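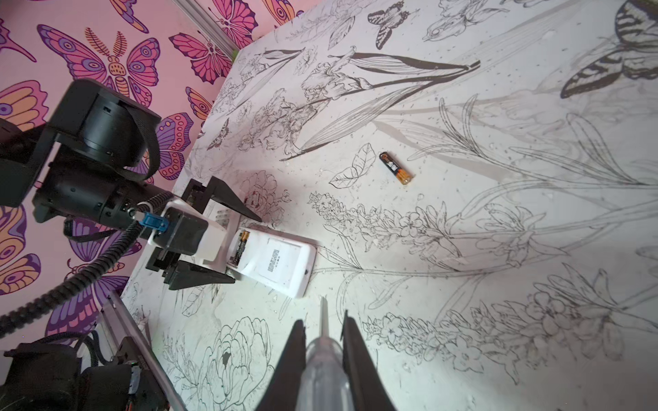
DENSIDE, September

3. Hail damage along the ridge

Hail fell on the Denside ridge in two storms. We walked 68 plots after the second storm and scored stem breakage in each, following Malinowski's field sheet.

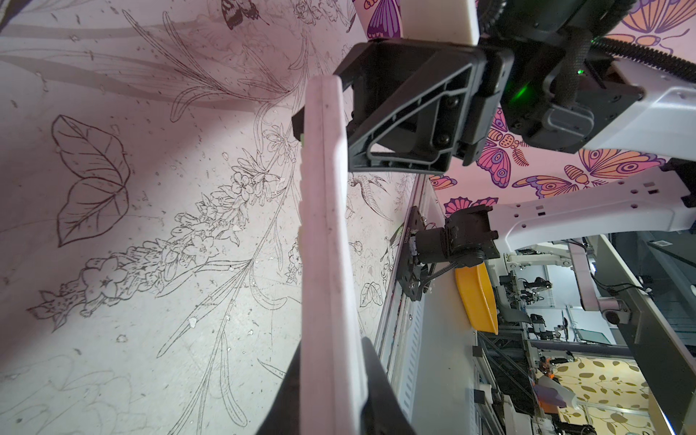 Breakage depended mostly on plant form. Low rosettes lost few leaves, even at the exposed north end. A tall flowering spike with small five-petaled blossoms packed along a long stem, like the one drawn in thin black outline on the panel, was scored at three heights, and the top third was usually the part missing. Grasses were bent but seldom cut.

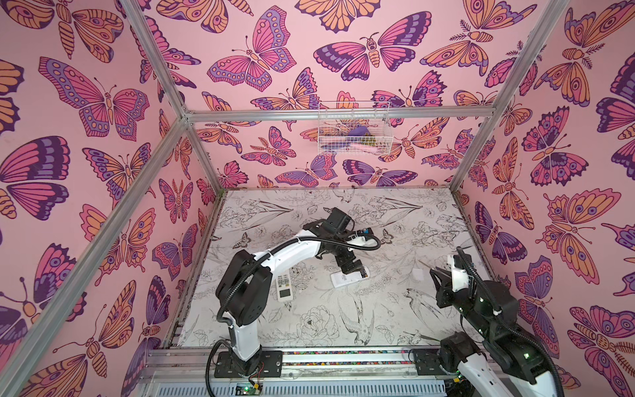
3.1 Storm timing

Strike times came from the Mirnance station, 300 m below the ridge. Both storms arrived in the afternoon from the west. Blackburn's rain gauge overflowed in the second, so its total is a minimum. 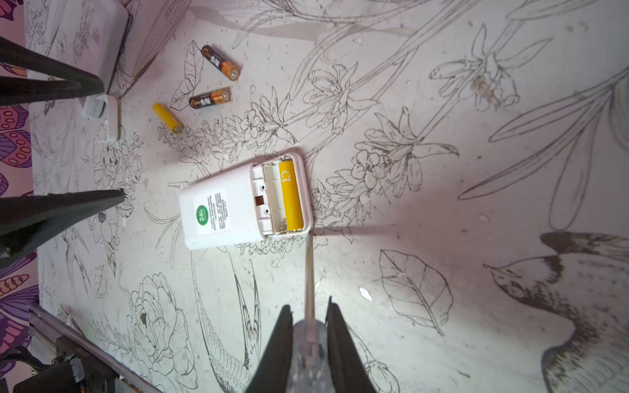
Figure 2. Open battery case, one AA cell in the right-hand slot.

Home | Sections | Data | Contact

Related items
Gauge overflow at Mirnance
Vakulenko valley storm tracks
Stem breakage field sheet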